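Temps de lecture : 2 min
Imprimer | Envoyer par e-mail

J'ai gardé le même ordinateur pendant plus de 10 ans, et je peux vous dire que ça change une famille. Au début, on me plaignait. Ensuite on m'a trouvé radin. Maintenant mes neveux me demandent comment je fais, et j'avoue que je savoure un peu !

Tout est parti d'un été à Sernach, en août, chez mon ami Ruaridh Rankin. Il habite au-dessus d'une ancienne mercerie et il ne jette rien : ni les grille-pain, ni les radios, ni les bottes. Moi, j'arrivais avec l'idée de m'offrir une machine neuve à 1000 euros (je l'avais déjà mise dans le panier, c'est dire).

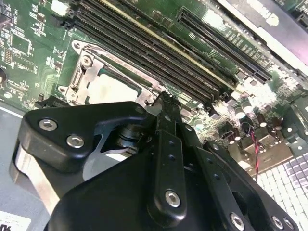
Ruaridh m'a écouté, puis il m'a demandé ce que je faisais de mes journées. Des courriers, des photos de jardin, un peu de comptabilité. Il a ri assez longtemps. Je suis rentré sans rien commander, et avec un grille-pain.

Depuis, je me suis mis à fréquenter les ateliers de réparation de la région, celui de la rue Aksoy surtout, le samedi matin. On y boit un café épouvantable, on y parle de divorces et de condensateurs - parfois dans la même phrase. J'y ai appris à attendre.
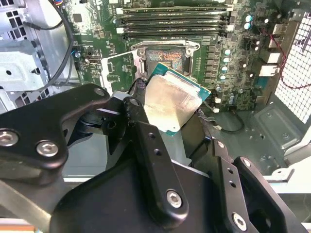
Faut-il s'y connaître pour garder longtemps son ordinateur ?

Un peu de curiosité suffit : dépoussiérer, ajouter de la mémoire quand ça rame, et demander de l'aide pour le reste.

Le plus dur, c'est l'envie. À Cundum, où vit ma sœur, le magasin Skalton change sa vitrine toutes les 2 semaines et je ralentis à chaque fois, comme devant une pâtisserie. Je regarde, je compare, je me raconte que celui-là serait plus silencieux. Puis je rentre, j'allume le vieux, et il démarre. Que voulez-vous lui reprocher ?
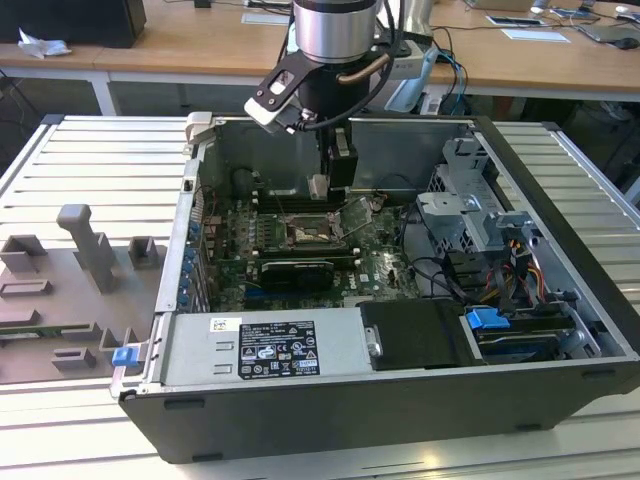

Tour ouverte, couchée sur le flanc, carte mère apparente.

Ma sœur, elle, a cédé l'an dernier. Elle est ravie, je suis ravi pour elle, et j'ai récupéré son ancien écran (il est très bien, cet écran). On se dispute encore à table sur le prix, mais sans méchanceté - ça nous repose de parler politique.
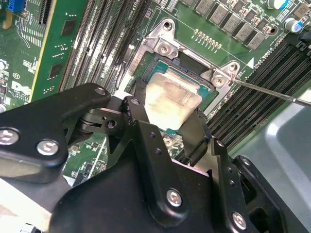
Un processeur et son support, vus de près.

Contact : la rédaction | © novembre 2023, tous droits réservés | Haut de page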